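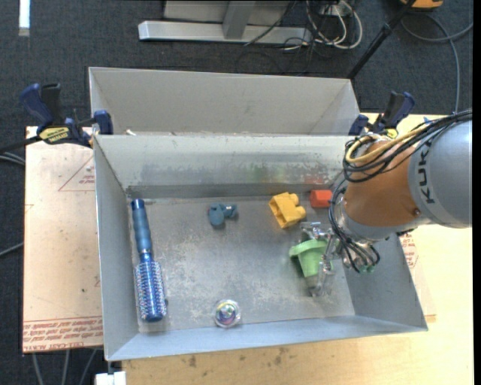

September 29, 2020

Spent most of the day on the Skonavholm reels, and I want to get this down before I forget which box was which. There are 2 reels left after this batch, both seven-inch, both with the same slanting pencil on the spine, and I'd love to have them across before we all break off for supper (I know, I say that every time).

The reel I had up this morning is the one Tetsuya Tsuchiya has been asking after since June, the kitchen session with the long version of "Tralum." I'd only ever known the song from the single, where it's over almost before you've settled into your chair and the fiddle gets one pass at the tune. On the reel they play it through with two extra verses, and the second of those changes the whole song for me. On the single she's leaving and that's all you know. Here she gets as far as the ferry and stands there naming the houses she can see from the rail, one after another, and you understand she has no intention of getting off that boat at the other end and turning around. I had to stop and play it again, and then again, which is a poor way to treat an old tape and I did tell myself so!

Now the practical part. Box says 7½ ips but it plays back at 3¾, so ignore the box. I ran it flat first, no noise reduction, then did a second pass after nudging the azimuth by ear until the guitar opened up. The second pass is the keeper. File it as 3084. The first pass is 2806-B only because I'd left the old number in the template, so please don't go renaming anything until I've fixed the log – I'll do it first thing.

Levels: peaks are sitting a little hot on the chorus where everyone leans in. I left them alone. There's a hum under the first song that goes away when somebody on the tape gets up and, I think, switches off a lamp or a heater. You can hear the click, and then a chair. I've notched it gently up to the click and nothing after. I tried a deeper cut and it took the warmth out of the low strings, and I would sooner have a bit of hum.

Two splices let go, one right before "Minami" and one in the leader. Both remade with fresh tape, old adhesive cleaned off, and no music lost as far as I can tell by listening across the joins. There's a tiny dip in the left channel at the "Minami" one, which was there on the first pass too, so I'm calling it original.

About "Minami" itself: I've gone back and forth on whether it's the same tune as "Mutine" with different words. The first half surely is. Then the melody climbs where "Mutine" drops, and the singer laughs in the middle of the line like he's surprised himself. I'd list them as separate songs and put a note in the booklet. Tetsuya, if you disagree, write it in underneath and we'll argue over coffee.

Pressing is still nearly 400 copies, on black vinyl, and I've asked for the quieter lacquer cut so side two has room for the long "Tralum." If it has to be trimmed I'd drop the chatter at the end of side one before I'd touch a single verse.

Still to do: fix the log numbers, bake test on the next reel (the edge feels a touch gummy), find the lyric sheet with the ferry verse, and send rough copies out for the sleeve notes.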